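Hirkasura Tabletop Handling Set – data card and collection rules

Version 1.2
Released: Monday, January 7, 2019
Status: open for use inside the Skorine programme; outside use on request

1. Scope

This card covers the Hirkasura set of hand-held gripper recordings and the rules under which they were collected. The tasks are small tabletop jobs with crockery and trays, done at a table by one or two operators. Read sections 4 to 6 before adding recordings. Batches that do not follow them will be sent back.

2. Contents

Accepted recordings: 2,424
Of which two-gripper recordings: 1,076
Distinct tasks: 27
Rejected recordings, kept separately: roughly 4,000

The rejected recordings are not part of the release. They are held on the Posalik store so that the acceptance rules can be checked against them later. Do not mix them into a training split, even where the failure looks harmless.

3. Layout

One folder per session. Each session folder holds the video, the gripper opening log, the pose log and a plain text notes file. Session folders are numbered in order of upload. The upload order does not follow the order of recording, so use the clock field in the pose log for anything that depends on time.

Two-gripper recordings are stored as two streams with a shared session number. The streams are aligned at upload to the nearest video image. Anyone who needs closer alignment should redo it from the raw logs.

4. Setting up the table

4.1 Lay the cloth flat before the first recording and leave it alone until the session ends. Small creases are allowed. A fold high enough to tip a saucer is not.

4.2 Use ordinary household items. Chips and scratches are allowed if they leave no sharp edge.

4.3 Cups and bowls start on the saucer or tray named in the task sheet. A start position may be anywhere the operator can reach without leaning on the table.

4.4 Cables at the wall stay behind the table edge. A cable that crosses the working area ends the session.

4.5 No liquids above half the height of the vessel. No heated liquids at all.

5. Handling rules

5.1 Approach the rim from above and slow down over the last hand's width. The rim is the part most often damaged, and a fast approach also blurs the contact in the video.

5.2 Close on the wall of the vessel, never on the saucer and the vessel together.

5.3 With two grippers at one table, only one may be in contact with a given item unless the task sheet says "shared". The other holds off with its fingers open.

5.4 Keep the free hand out of the space between the fingers. This applies when the gripper is idle as well.

5.5 If an item slips, let it go. Do not catch it with the free hand – stop, mark the recording as failed and start a new one.

5.6 Wipe the finger pads between tasks. Scuffed finger bodies are acceptable; torn pads are not.

6. Acceptance

A recording is accepted when the task sheet goal is met, both logs are complete, and no rule in section 5 was broken. A reviewer other than the operator makes the decision. Disputed recordings go to a second reviewer, and if the two disagree the recording is rejected.

People may appear only as hands and forearms. Recordings with a face, a screen or a readable letter or label bearing a person's name are deleted at review and are not kept with the rejects.

7. Known problems

Sessions from November have a gap in the opening log where the logger restarted. The affected rows are marked with -1 and should be skipped.

Glossy trays pick up reflections which some trackers take for objects. Masking the tray floor removes most of these.

Pale crockery on a pale cloth gives weak edges. Depth estimated from the video alone is poor for these items, and the pose log should be preferred.

8. Reference views

Cup and saucer work at the far side of the table, seen from a hand-held gripper.

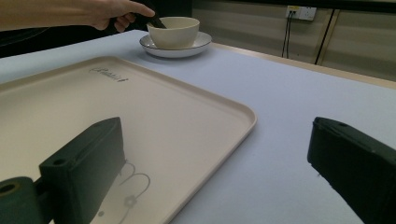
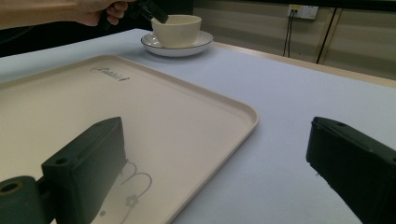 9. Comments received on this version

Pawłowska: Rule 5.3 needs a line on handover. As written, one gripper has to let go before the other may touch, so every handover passes through the table. That is fine for a cup on a saucer but makes the tray tasks longer than they need to be. I would allow both grippers in contact for the length of the handover only, with the start and end marked in the notes file. I would also move 5.4 to the top of the section, as it is the only rule there that protects the operator first.

Both points are open for version 1.3. Until it is released, 5.3 applies as written, and handovers on sheets not marked "shared" go by way of the table.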